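Shop > Workshop Supplies > Storage & Packing > Partitioned Cartons

Drosura Partitioned Carton, 30-Cell

December 23, 2020
By Peninah Kashindye

Print this page | E-mail this page

We started selling the Drosura carton in October after Lukian Kushnir, who looks after our packing bench, kept stealing the dividers out of wine boxes and taping them together to fit. They never did fit. He wanted a box where every small part could ride in its own little room and come out the other end looking the way it went in, and after a good deal of fussing with samples (there is still a stack of rejects behind my desk) we settled on this one.

It comes flat, with the divider strips bundled separately. You fold up the carton, tape the bottom, slot the strips together on a table and lower the whole grid in at once. The first one takes a few minutes and a bit of muttering. By the third you'll be doing it while you talk to somebody. Please do tape the bottom before the grid goes in - I have done it the other way round more than once and it's a nuisance. 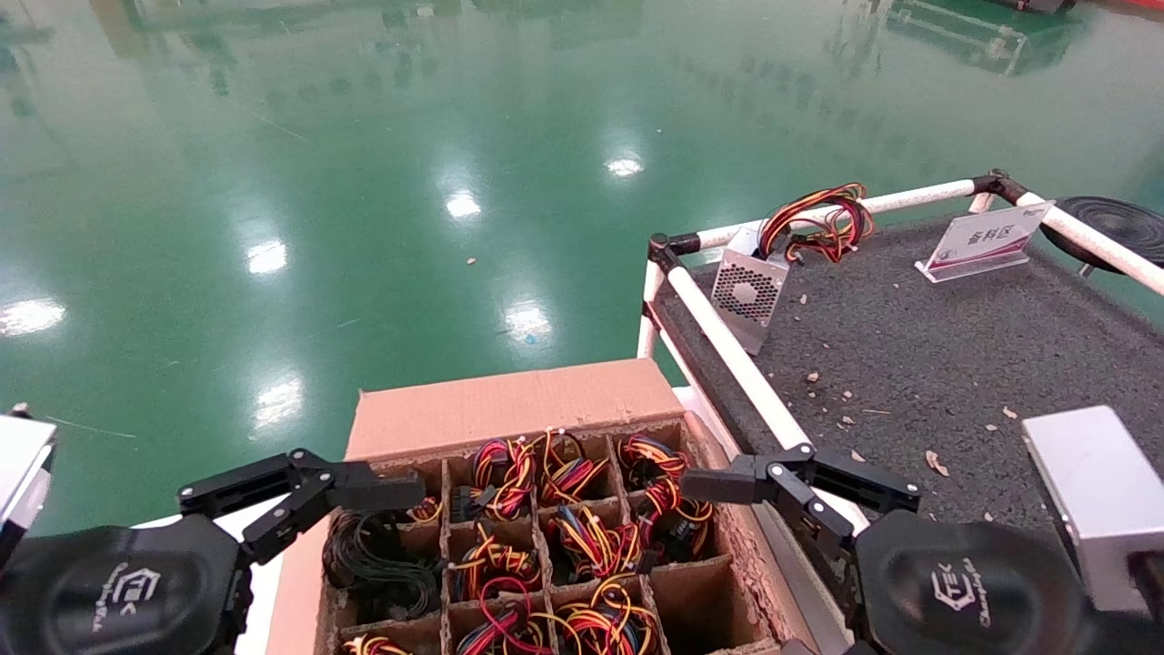 People buy these for all sorts of things. Rokeya Hettiarachchi at Lalness wrote to say she keeps hand-blown ornaments in hers, each one in a twist of tissue, and that she has stopped dreading the attic. Cable and wiring shops like them because coiled pieces stay coiled and don't knit themselves into one big lump on the way to the customer. We've also heard from a seed grower, two potters and a gentleman who mends clocks.

A few particulars. The cells are all one size, 47 mm square, and the strips can be left out here and there if you need a bigger space for something awkward. The empty carton weighs very little, but we'd ask you to keep the load under 16 kg and to stack them no more than three high when full. It is plain corrugated board, so keep it off damp concrete. If yours has to live in a garage, the Narkness slatted base fits neatly underneath and lets the air get through.

Spare divider sets are sold separately under part number 193, and the lidded Mfinanga tray takes the same strips, so you can move them from one to the other as you like.

Cartons are sold singly or in packs of ten. If you'd like to try one before ordering a pile, ask for Yoon-hee Ahn when you call and she'll put a single in the mail for the cost of postage. Orders placed over the holidays will go out in the first week of the new year, and thank you, as ever, for being patient with us!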